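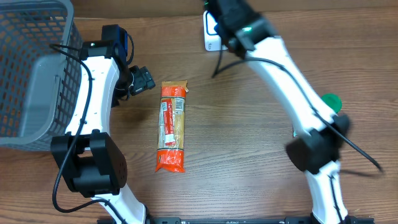 Figure 4. Food package on a wooden tabletop, with a grey basket at upper left.

4.2 Moisture readings during winter storage

The touring caravans and motorhomes in the study were kept at two open-air storage sites, Ueda and Skornarell. Both sites have gravel standing and no roof. Of the 49 vehicles, all had been cleaned inside by their owners before storage began in September, and all had their water tanks drained. Roof vents were left as the owners had set them. We did not ask for them to be changed, as we wanted readings from vehicles stored in the usual way.

Each vehicle was fitted with one Cumico logger, placed on the floor beside the main seating and at least a hand's width from any outer wall. The logger recorded air temperature and relative humidity once an hour. Wall moisture was measured by hand with a pin meter at fixed points: below each window, at the rear corners, and behind the front locker. This gave 2,306 wall readings over the winter. The last set was taken on Monday, February 24, 2025.

Air humidity inside the vehicles followed the outdoor value with a delay of several hours. The delay was longer in vehicles with all vents closed, and the daily swing was smaller. Closed vehicles were not drier overall. Their average humidity was slightly higher than that of vehicles with at least one roof vent open, and it stayed high for longer after spells of rain.

Wall readings were less even. Most points stayed within the range we had set as normal, but 636 readings were above it. These came mainly from the rear corners and from the panels below the windows. In several vehicles a high reading at one corner was matched by a normal reading at the other, which points to a local leak -- most likely at a seal -- and not to damp air in the cabin. Points behind the front locker gave few high values at either site.

Seat cushions were checked separately. Cushions left flat on the bench were damper on the underside than cushions stood on edge. The difference was clear at Skornarell and small at Ueda, where the vehicles are parked further apart and get more wind. We have too few cushions with a Plenex foam core to say whether the filling matters.

Moisture absorber tubs had been left in about 51 per cent of the vehicles. The tubs collected water in every case, but we found no lasting effect on the logger readings. Where a tub was full by midwinter and had not been emptied, humidity was the same as in vehicles with no tub at all.

Two loggers stopped early because of flat batteries. Their readings up to that point have been kept in the averages, and the wall readings for the same vehicles are complete.
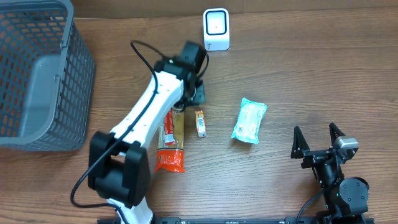

4.3 Differences between the two sites

Skornarell lies lower and closer to the river, and outdoor humidity there was higher on most nights. After allowing for this, the remaining difference between the sites was small for cabin air. It was larger for the rear corner readings, where the direction of parking seems to play a part. Vehicles parked with the rear facing the wind gave more high values at both sites.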